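Halta council backs snack label trial, but the numbers are thin

Halta will spend the next year finding out whether a coloured sticker on the shelf can talk people out of buying chips. Council voted in May to support the trial, which will put a new rating label under packaged snacks in 20 shops, and the announcement was written as though the result were already in.

The label is the work of Aveck, a consumer research firm that has been pitching it to municipalities for some time. It gives each product a colour and a single score, based on salt, sugar and saturated fat for every 100 grams. Shoppers are meant to glance at it and choose accordingly. Aveck says the system is "proven to shift behaviour at the point of purchase."

The proof is a survey of 1164 shoppers at the Clivgate shopping centre. They were shown a mock shelf on a screen and asked which packet they would be likely to pick, first without the label and then with it. A good share of them moved to something with a better score on the second go. Anyone who has ever told a dentist how often they floss will know how far to trust that kind of answer.

Nobody in the survey bought anything. They weren't hungry, they had no kids hanging off the cart, and there was no two-for-one deal at the end of the aisle. The report mentions these points on its second-last page, under "limitations," and then doesn't return to them. It also doesn't say whether the people asked were regular snack buyers in the first place.

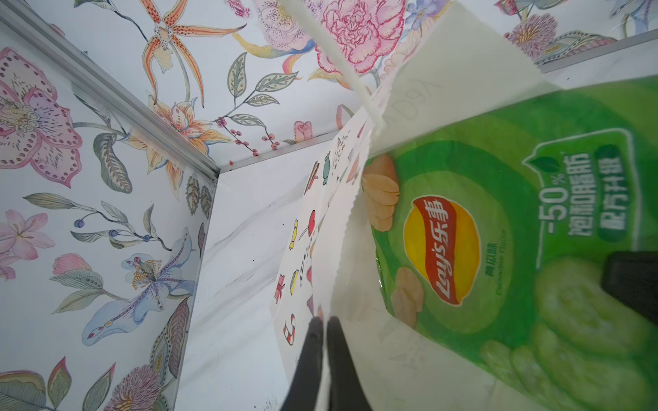

Front-of-pack claims are the part of the business the trial leaves alone, and they are where most of the persuading gets done. A manufacturer can print nearly any favourable comparison in large type so long as it can be backed up somewhere. The cucumber-flavoured Lay's with Chinese labelling is a fair sample of the style: a bright green bag, slices of cucumber across the lower part, and a big white "-50%" over the words for saturated fat, with a tab announcing an upgraded recipe. Half of what, a shopper might ask. A percentage on its own doesn't give the grams, and the grams are what the Aveck score is supposed to run on. Put a small amber sticker on the shelf under a packet like that and it's not hard to guess which one gets read.

Asked whether the trial would look at how its labels fare against claims on the packaging, the firm said that was "outside the current scope." Asked whether it might be looked at later, it said the scope would be reviewed.

There is also the matter of which shops are taking part. Participation is voluntary, and the list leans heavily on the newer end of town. The three corner stores on the Clivgate side, where a lot of people pick up chips and a drink on the way home, aren't on it. The biggest name that has signed up is Cherkaoui, the family grocery chain, which already gives a fair bit of its floor space to bulk nuts and dried fruit. If healthier snacking goes up at Cherkaoui, it will be difficult to say how much the sticker had to do with it.

Imported products raise another problem. Halta has several grocers with large overseas snack sections, and not all of those packets carry a nutrition panel laid out the way the scoring sheet expects. Under the trial rules, a product that can't be scored from its panel goes without a label. So a shopper could find a red sticker under one brand of chips and a blank space under the one beside it, and reasonably take the blank space for good news. Staff were told at the information evening that an "unrated" tag was being considered. It didn't appear in the version council voted on.

The cost to the town is $1000 for each participating shop, covering printing and a half-day of staff training. Aveck is supplying the scoring software free for the length of the trial. What it will charge afterward hasn't been settled, or at any rate hasn't been made public. One councillor asked about this before the vote and was told a pricing discussion would be "premature." The vote went ahead all the same.

None of this makes the idea a bad one. Plenty of people would like a quicker way to compare two packets without turning both over and squinting at the back, and over 175 residents wrote in to support the plan during the comment period. Several of them asked for larger print, a sensible request that has been passed along. A few asked why fresh bakery items were being left out, given that a muffin can hold its own against a bag of chips. The written reply said bakery goods would be "a natural next step."

What's missing is a way to tell whether it has worked. The trial plan calls for sales figures from each shop at the start and again at the end, but there is no group of shops without labels to compare them with. Snack sales go up and down with the weather, the school calendar and the price of a family-size bag. Without a comparison, a drop over the winter could be claimed as a success and a rise could be put down to the holidays.

Labels are due to go up once the training sessions are finished. The first set of sales figures will go to Aveck, and a summary prepared by the firm will then be sent to council.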